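Ticket: Grocery list won't sync between phones
App: Kestix
Opened by: Themis Giannakopoulos
Status: Open

What's going on

Hi again! So my husband and I share one pantry list in Kestix, and since the last update his phone shows 95 items and mine shows 16. Same account, same list, same wifi. I add yogurt, he never sees it. He deletes eggs, they come right back on mine (we now own a LOT of eggs).

I mostly update the list standing at the fridge with the door open, so I wondered if the signal in the kitchen was bad. Tried it from the couch and got the same thing.
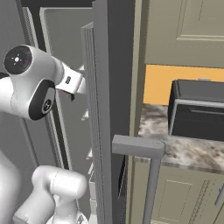 What I've tried so far

Logged out and back in on both phones. No change.

Deleted the app on mine and installed it again. That got me up to 19 items for a minute, then it dropped back to 16.

Turned off the Flarkel add-on, which a guy on your forum said was the problem for him. Nope, sorry.

Reply from Apostolos Balaskas, Kestix support

Thanks Themis, super helpful! I can see 3 copies of your list on our end, and I think your phones are each hanging on to a different one. Could you open Settings, tap Lists, and tell me which name has a star next to it?

Update from Themis

Mine says "Pantry" and his says "Pantry (2)". I haven't touched either one. Do I delete one, or will you merge them?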